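Section 4. Entering your squad in the Clomton youth tournament portal

Have your club code ready before you start. It is printed on the back of the Tusmont welcome letter, under the paragraph about parking that everyone stops reading.

1. Sign in as Team Manager. Coaches can view the squad but cannot change it, a feature several managers have thanked us for.

2. Choose Squads, then New Squad, and pick the age group. Under-14 teams may register up to 21 players. The portal will let you type in a twenty-second and then refuse to save any of them.

3. Enter each name as it appears on the player's registration card. Nicknames go in the Known As box. "Tank" is not a first name unless the card says so.

4. Press Save after every page. The portal signs you out at 65 minutes whether you are finished or not.

Note: Accents and special letters are accepted. If your club is Değirmenci, please type it that way - the fixture list copies whatever you enter, and so does the trophy engraver. 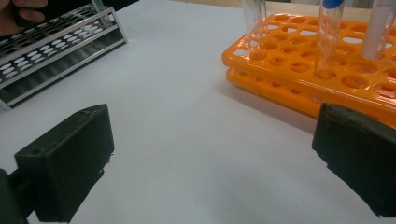 5. Open the Kit tab and set a first and second color. Two shades of navy do not count as two colors, however different they looked in the catalog.

6. Upload the consent forms as one file. Forms photographed on a car dashboard are usually rejected by the reader, which is fussier than any referee.

7. Press Submit Squad. A four-digit entry number appears, such as 1,152 or 1,209. Write it down without the comma.

Caution: Submitting locks the squad. To swap a player afterward, use Request Change and give a reason. "He's better" will be sent back.

4.1 Replacing a team that withdraws

If you are taking over a vacant place, do not create a new squad. Go to Vacancies, select the group and press Claim. You inherit the departing team's fixtures, kickoff times and locker room, so check the Tastunov field map before promising parents anything. The 8 a.m. game is yours now too.

Kit colors do not carry over. Repeat step 5.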